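Small Things on the White Table

Welcome to the February page of my little gallery! I've been clearing out the kitchen shelf at Turden (that's what we call the back half of the house, long story) and deciding which odds and ends get to stay. It's mostly crockery in soft colors, plus one pink plush beaver who has somehow become part of the tea things. Anyway, on with the pictures.

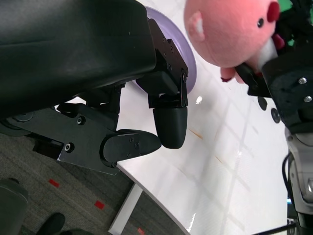 Pink and lavender by the white table, my favorite pairing of the lot.
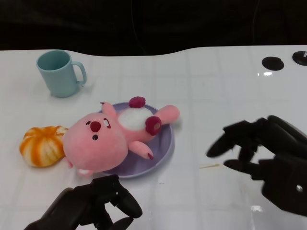 Beaver flat on his back across the lavender plate, nose up, tooth showing. The teal mug is the one I reach for first every morning, and I love how plain it is. No pattern, no slogan, just a good plain handle.

I picked up the plate and the mug separately, 2 years apart, and never planned for them to go together. The plate came out of a box at the Griltatico market (I paid over 30 for that whole box and most of it was chipped, so let's call it an expensive plate). The mug was a present. I used to keep them on different shelves, and then one evening they both ended up out on the table and I thought, oh, well, there's my color scheme!

The beaver I can't defend on practical grounds. He takes up as much room as a stack of bowls would and he collects crumbs. But kids who visit go straight to him, and he's a much better icebreaker than anything I can bake.

When I mentioned on last month's page that I was thinking of packing him away, Halldóra Zoëga wrote back: Please don't put the beaver in a box! We gave all our plush toys away when we moved and I still miss the silly ones. Give him a spot by the mugs and dust him now and then. If you need the shelf space, get rid of a saucepan, you never use them all anyway.

She's right about the saucepans. I went through them that same night and found two with lids that don't fit anything I own, so those are going. That frees up the end of the lower shelf, which should be deep enough for a beaver if I turn him a bit sideways.

Next up is the cutlery drawer, and I'm dreading it. If you've got a good way to keep teaspoons from wandering off, leave me a note underneath!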